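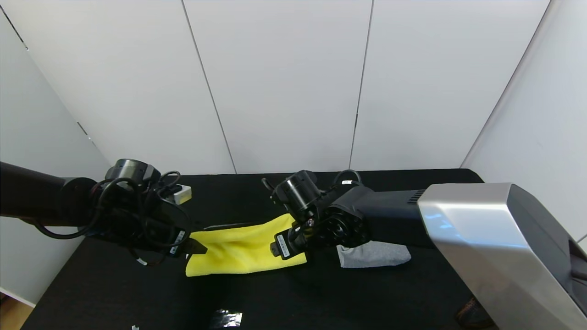 A yellow microfiber cloth, held at both ends.

News > Town life > Jellum

Jellum will start a separate collection of old household cloths and towels in May, the town office has announced. Residents can bring them to the collection point on Tonach Street, which opens at 9 in the morning. Until now, such textiles went into the general waste, even when they were still in good condition.

The trial will run for 15 weeks, and 500 homes have received a paper bag with instructions. A similar trial in Belleo last year collected 455 kilos.

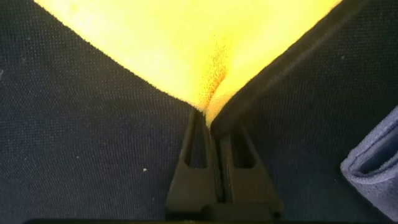

Jia wrote to us that the opening hours are too short for people who work in the next town, and she asked for one late evening each week. The town office answered that it will look at this after the first month.

Cotton and microfiber must be kept in different bags – the sorting company does not accept them mixed.

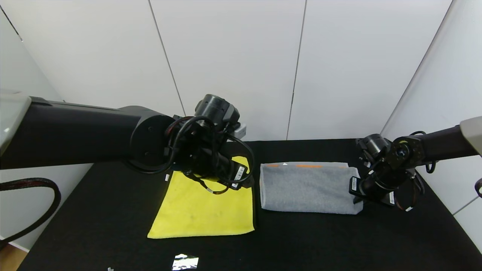
Cloths with paint or motor oil on them are not accepted either, and should still go into the gray bin.

Clean towels may be given to the animal shelter in Belleo, which has asked for them several times.
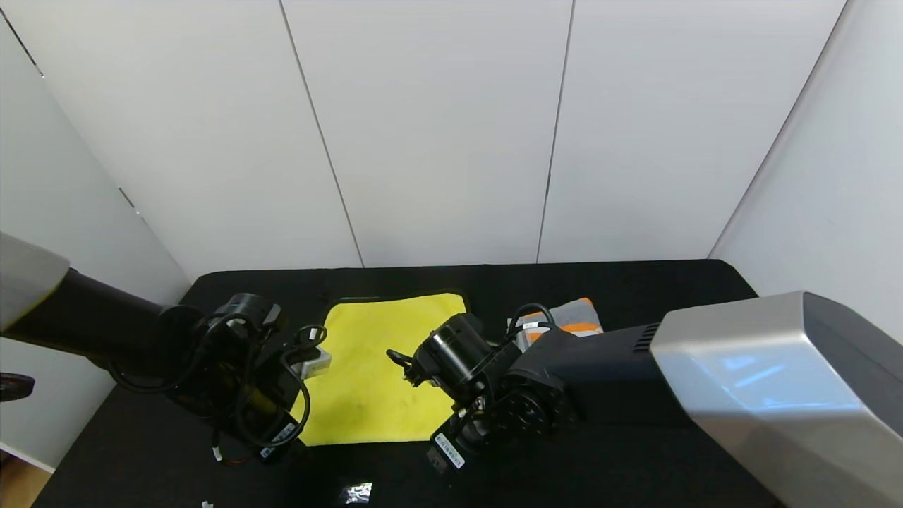
The service is free of charge. Extra bags can be picked up at the library.

Contact the newsroom | © Jellum Local News | Back to top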